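Buying the arm is the easy part - speaker notes, Flindport, August 19, 2025

13 shares 7 comments

Start without the title slide. Ask who has a quote for a robot arm sitting in their inbox right now. Wait for hands. Then ask who has a quote for everything else.

Background, keep it short. Jimmont runs furnished rooms, short stays mostly. We want an arm that can do the small reset jobs: drawers shut, remotes back where the next guest will look, desk clear. Not beds. Someone will ask about beds. Beds are a different talk and a different budget.

We asked for two quotes, Selby and Jayawardena. Looked miles apart on the first page. By the time Rokeya had put them in the same spreadsheet they were much closer. Selby had the gripper in the price, Jayawardena had it as a separate line. Jayawardena had the training days, Selby had "training available". Ask what available means. In writing.

Room survey - slow down here. Do it before the purchase order goes out. Walk an ordinary room and write down what the arm has to live with. Where the outlets are. Cables at floor level. Desk legs and stretcher bars, a mobile base cares a lot about those. How far a drawer sticks out when it's open. Sun on the floor too, we had none of this on our first list, and glare ended up costing us a line for blinds.

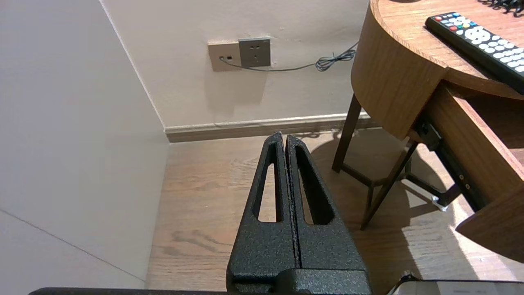

So the survey gets its own line. Ours was two people for a day and it's the cheapest thing in the whole plan. If your finance people want to cut something, don't let it be this one.

Next: power and charging. Do not assume the outlet you need is free. Do not assume it's on the side you need. Facilities will tell you an extension lead is fine, your insurer may have another view, call them early. I didn't and it held us up.

Objects. Spend real time on this. We budgeted for "remote controls" as one object. Wrong. Different widths, different button layouts, colored keys in a different order, and black on black is hard for a camera. Every variation is trial hours, and trial hours are money. Count hours per object TYPE, then add the ones you forgot. We put in 100 hours for the first pass and I'd ask for 200 now.

Or - cheaper - standardize. One remote model across the whole building. Rokeya priced it and the remotes came in under the extra trial hours. Purchasing thought we were joking. Worth a pause here, people usually write this one down.
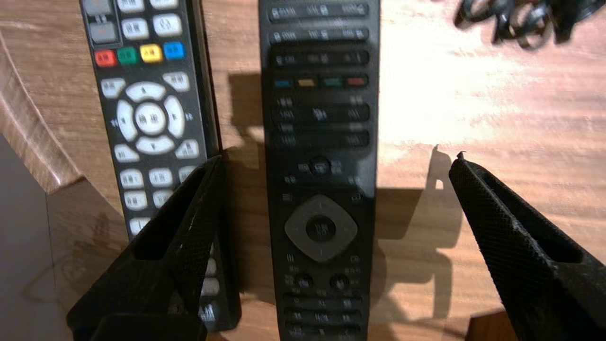
Ratih Liew

Spare parts. Fingers are a consumable, treat them like one. They rub on tabletops and drawer edges all day. Order spare pairs with the arm, same PO, because a second PO takes our system forever. Ask both vendors for the price of a pair AND the lead time. If they only give you one of the two, ask again.

Coatings. Textured finish or smooth, pads or no pads. We don't have a good answer yet. Say so.

Maintenance contract. Year one is usually bundled, year two is where it bites. Get year two and three priced before you sign year one. Our reserve is 7 percent of purchase price per year, on top of the contract. Finance asked where the number came from. Experience with the laundry machines, basically. Be open about that, it's a guess with a history.

People. The line everyone leaves out. Someone has to reset the room between trial runs - pull the drawer open again, put the remotes back out, move the phone cord out of the way. That's wages. For us it was more than the software licence. Put a name against it in the plan and not "team".

Also the furniture. Rounded nightstands with curved drawers look great in the brochure. Reach angles are a pain. You've got bedding right up close on one side and a wall behind. If you're refitting rooms anyway, get the robotics people and the furniture people in teh same meeting once. One hour. We had already ordered ours.

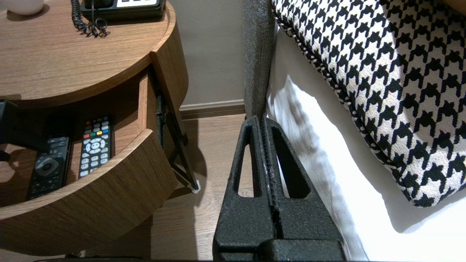 Lease or buy. Quick version. Lease if you don't know your task list yet. Buy if the list has been the same for a year. Ours changed twice between December and spring so we leased, with an option. The option fee felt silly then and doesn't now.

Acceptance test - write it yourself, don't use the vendor's. Theirs is done on a clear table in their own building. Yours should be in your room with your drawers and your curtains open. Tie the last payment to it. Selby agreed to this straight away, Jayawardena wanted to talk about it, both ended up in the same place.

If short on time skip the lease part and go to the spreadsheet. Rokeya Selvanayagam has the blank version, tabs are survey, objects, spares, people, contract. Delete our numbers from the example tab before sending it out!! (still not done as of this morning)

Questions. Likely ones:
Beds - no.
Does it replace housekeeping staff - no plan to, and the people line in the budget went up.
Which vendor did we pick - can't say until the contract's signed, should be soon.

Leave the room survey slide up while people are packing up.

7 comments Share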